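Section 7: Preparing and Running the Towel Manipulation Protocol

Plistness Bimanual Cloth Handling Study — Operator's Manual
Revised 31 May 2018. Enquiries to Vilja Heiskanen, Protocol Lead.

7.1 Purpose and scope

This section sets out the procedure for preparing the two-arm workcell and recording towel episodes under the Plistness protocol. It applies to all operators who have completed the Brodell arm induction. Calibration of the arms is dealt with in Section 2 and is assumed to be current.

The protocol compares two conditions. In the Strip condition, the towel is presented already folded into a long rectangle. In the Gathered condition, it is presented without a defined fold, and the policy must find a graspable edge from whatever shape the cloth has taken. Results from the two conditions are reported separately and must not be pooled.

7.2 Preparing the work surface

1. Confirm that both arms are in the parked posture and that the motor supply is isolated.

2. Brush the mat from the rear rail towards the front. Lint left on the surface affects the segmentation of the cloth outline.

3. Inspect the gripper fingers for residue. Scuffing is acceptable; a chipped or loosened finger is not, and must be reported before the session proceeds.

4. Check that cables have enough slack for the full reach of each arm and do not lie across the mat.

CAUTION: Do not reach over the rails while the motor supply is live. The arms may move without an audible warning.

7.3 Strip condition

5. Fold the towel lengthwise and lay it diagonally on the mat, with the lower end within reach of both grippers. The sewn tag is to be at the upper end, on the right-hand corner.

6. Restore the motor supply and start the Flivance recorder. Wait for the ready tone.

7. Release the policy. Both grippers should approach the lower end of the strip. The approach is scored as valid when at least one gripper has closed on a corner.
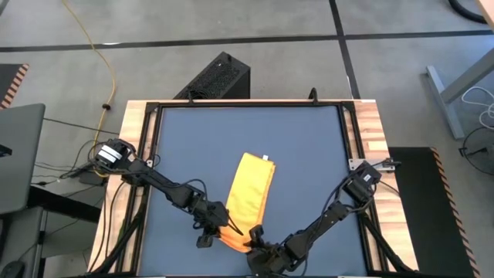
8. If neither gripper has closed within 19 seconds, stop the episode and enter it as "no contact". Do not reposition the cloth by hand and continue; an assisted episode cannot be scored.

NOTE: The lower end of the strip will often curl at the point of contact. Curling is not a fault and requires no entry in the log.

7.4 Gathered condition

9. Isolate the motor supply. Lift the towel by its centre, hold it clear of the surface and let it fall. Do not straighten the hem or flatten any raised folds.

10. Review the close-range view before releasing the policy. The towel must be in view, and the looped weave should be in sharp enough focus for individual rows to be distinguished. An arm passing near the camera may blur and obscure part of the cloth. This is permitted, provided that the fingers of the other gripper remain visible.

11. Restore the motor supply, start the recorder and release the policy. Score the first grasp by the position of the fingertips relative to the fold: "in front", "behind" or "straddling".
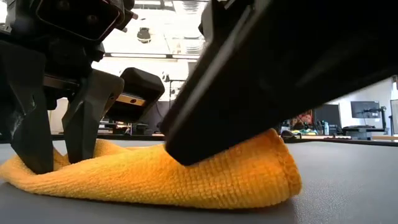 12. Continue until the policy signals completion or the episode limit is reached. Save the episode under the Kemppainen naming scheme, with the condition code first.

NOTE: Bright overhead lighting can wash out the upper part of the close-range view. Exposure is to be set for the towel and left unchanged for the whole session — altering it between episodes invalidates the comparison.

7.5 Closing the session

13. Park both arms and isolate the motor supply.

14. Run two playback checks, one from each condition, and confirm that the gripper positions agree with the recorded video.

15. Enter the operator's initials and any stopped episodes in the session log. Episodes recorded before the August baseline are held separately and must not be overwritten.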